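Nov 24, 2020

Laundry folding, Climmont room. Moved off towels for now and onto mixed clothes, shirts mostly. Towels are too easy to say much about whether a machine can do this chore at home.

The Cornia policy was trained on 300 folds and still grabs two layers when it wants one. Dark ribbed knits are the worst — it loses the hem against the body of the garment. Bright shirts go better.

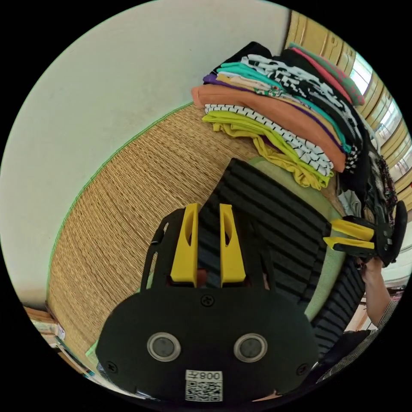 Plan is to get to 1000 folds before retraining, then 2000 by February if the Jison grippers hold up. Stacking needs its own set. A tall pile leans, and the arm puts the next piece down wherever it was told to.

My view for now: plain shirts, yes, slowly. A full basket, no. Last run was 20 pieces and I refolded most of them.

To do: ask Panasiuk for spare finger pads.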